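Flumley Neighbours Help Pages
Home > Home and Household > Working from home

Two desks pushed together, and the gap in the middle is driving me up the wall

Asked by Juwita Kusuma, August 31, 2023
851 views, 2 answers

Hello all, I hope this is the right section, I did look under Furniture but that seems to be mostly people giving away wardrobes.

My sister and I have started sharing the back bedroom as a study, and we've pushed our two desks together to make one long one. Lovely idea, and on the whole it's been a great success (we have a plant!). The trouble is that the desks won't stay together. They're the same make, bought a few years apart from the Rudham shop before it moved, and you'd think they would match, but one sits a touch higher than the other and every time somebody leans on it the gap opens up again. Pens go down it. My sister's bus pass went down it. Paper catches on the ridge when you slide it across, and if I'm writing by hand I always seem to end up exactly on the join.

I've tried parcel tape along the top, which looked dreadful and left a sticky line I'm still picking at. I've also tried wedging the outer desk against the bookcase, but then you can't open the bottom drawer.

We rent, so nothing screwed to the wall or the floor please, and I would rather not drill into the tops either, as we may want to split them up again in October when my sister's hours change. Is there some sort of clip or bracket for this? Each desk is 600 deep, if that makes a difference.

Thank you in advance, and sorry for going on.

Answer from Cillwood Chris
Marked as helpful by the asker

Hello Juwita, you haven't gone on at all, and I can sympathise, as we had just the same thing in our spare room for the best part of a winter.

Do the height first, before you even think about joining them. Have a feel under the legs, because a lot of desks have little screw-in feet that people never notice, and you can wind the low one up a turn at a time until the tops are level. Lay a ruler across the join and run your fingertip over it, your finger is much fussier than your eye. If yours haven't got adjustable feet, then furniture pads from the hardware shop will do nicely, or a bit of stiff card folded over (I used the back of a calendar and it's still there now). Do check the floor too. In an older house it may be the boards that are out, in which case swapping the desks over can make it better or a good deal worse.

Once they're level, go underneath. If the frames have legs side by side where they meet, two hook and loop straps pulled tight around each pair will hold them surprisingly well, one strap near the top and one near the bottom. They don't mark anything and you can have them off in a minute when October comes round. If the legs are set in from the edge so that they don't touch, small G-clamps on the under-frame are the next thing I'd try, with a scrap of cloth under the jaws.

For the last bit of gap, a strip of self-adhesive draught foam, 6 mm or so, stuck down the side edge of one desk and squashed up when you push them together. It peels off afterwards, though I'd warm it first with a hairdryer. That should put a stop to the pens, and the bus passes.

For the sticky line from the tape, a drop of cooking oil on a cloth, leave it a little while, then washing-up liquid. Try it somewhere hidden first!

Do let us know how you get on.

Answer from mrs_pattinasarany

Just put a big desk mat over it. We did. Doesn't help with the wobble but you stop noticing the join.

Comment from Juwita Kusuma

Thank you both so much. There were feet! I'd had that desk for years and never known. Straps are on and we're getting the foam at the weekend.
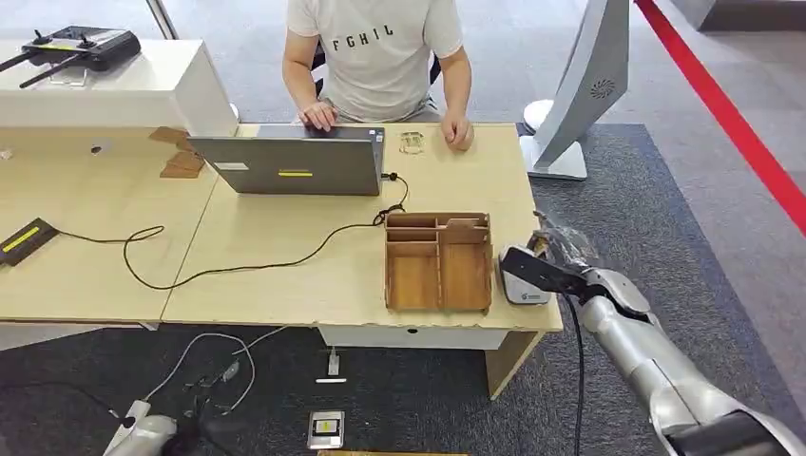 Page 2 of 6

More in Working from home: Quiet chairs for wooden floors. Which lamp for a north-facing room? Can I put a printer in a cupboard?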